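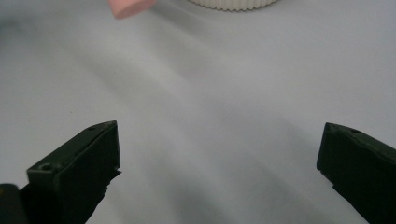

Tabletop sorting is a family of quiet games in which players move small household objects into a basket, tray or bowl following agreed rules. It is wonderfully easy to learn, and nearly every region that plays it has its own favorite version.

The best-known form comes from the river town of Kerkovbridge, where families played it on winter evenings with buttons, spools and bits of ribbon. A round lasts 30 turns. Players may touch only one object at a time, and anything dropped outside the basket goes back to the start — a rule that makes for some thrilling finishes!
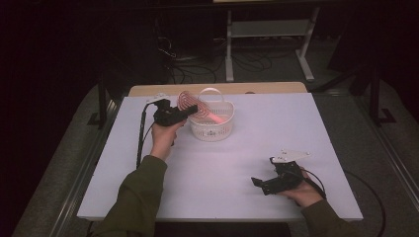
A pink-red coil and a white plastic basket on a white board.

The Wiltlow version uses 13 objects and allows partners. Muchen Cheng, whose delightful handbook collects seven regional rule sets, considers it the liveliest of them all. Soft or springy pieces score double there, as they are harder to set down neatly.

An open meet is held in Kerkovbridge every September.

See also: Jackstraws; Parlor games; Tiddlywinks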